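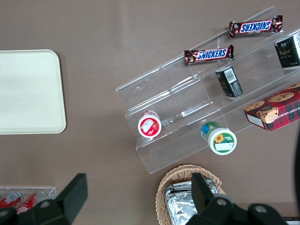
My grandmother kept candy in the piano bench. You lifted the lid, pushed aside the hymnals and a book of Christmas duets with the cover gone, and there it was in a cookie tin, always the same butterscotch and always a little bit stuck to the wrapper. She believed for forty years that none of us knew. I've been thinking about that tin all week, because I finally started cleaning out my own pantry (a job I have been putting off since September, if you remember my last post about it!) and I found that I have turned into her.

I had candy behind the flour. I had candy in the soup pot, the big one I only use for company. I had half a bag of caramels in a coffee can that I must have hidden from my husband and then hidden from myself, and I can't tell you how old they were, only that I had to use a butter knife to get one loose and it wasn't worth the trouble.

It got me wondering what other people do, so I called my friend Margit Blomqvist, who grew up over in Motham in a house with five brothers. Her mother let them have sweets on Saturday and no other day. Each child had a paper sack with a name on it, and once the sack was empty that was it until the next week. Margit ate hers one piece at a time and made it last until bedtime, and the boys were done before lunch and then spent the afternoon being very, very nice to her. She says it's how she learned to bargain. She got a whole summer of dish duty out of one brother for a licorice rope.

We were never a Saturday family. My dad bought a candy bar when he filled up the car and broke it in pieces on the dashboard, and you got what you got. The middle piece was the best one and I will go on believing my sister got it every time, no matter what she says in the comments. I can still picture the little store by the gas pumps, with the screen door that slapped behind you and the man at the counter who let us stand there as long as we needed to make up our minds.

Anyway, the pantry. I wiped down all the shelves and put everything sweet in one place, down low where anybody can reach it, and told the whole house about it at supper. My husband looked a little sad. I think he liked the hunting. My youngest asked if she could have the coffee can, and I said yes without asking what for, and I noticed this morning that it's not anywhere I'd expect a coffee can to be.

I still have the top shelf to do, and the spices, and I'd love to hear where your people hid things when you were small. Leave me a note if you have a minute.

Recent posts
The soup pot, and who gets it next
A rainy weekend in Motham
Letters I found in the sewing box
September and the pantry I did not clean
My sister's side of the story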